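Visit to Mivari, Vallejo – hand comparison, July

We went to see the Wilance hand next to the Statamska two-finger gripper before ordering either. Setup was on a table in the upstairs gallery, objects tracked by printed markers.
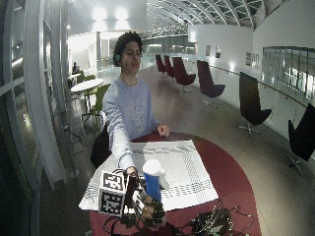
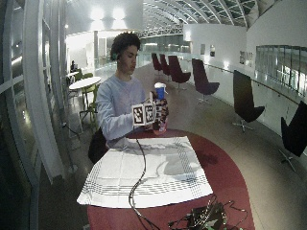 Mivari has logged 1,094 grasps with the hand, 259 of them on cups and bottles. Their log lists 104 slips, mostly on tapered shapes. The gripper has fewer slips but cannot pull a trigger, so for us it is out.

Controller notes: USB only, no Ethernet yet. Finger current can be read per joint – useful for detecting contact. Thumb calibration has to be repeated after each power cycle and takes 2 minutes.

Still open: price of spare tendons, and whether the wrist plate fits our arm.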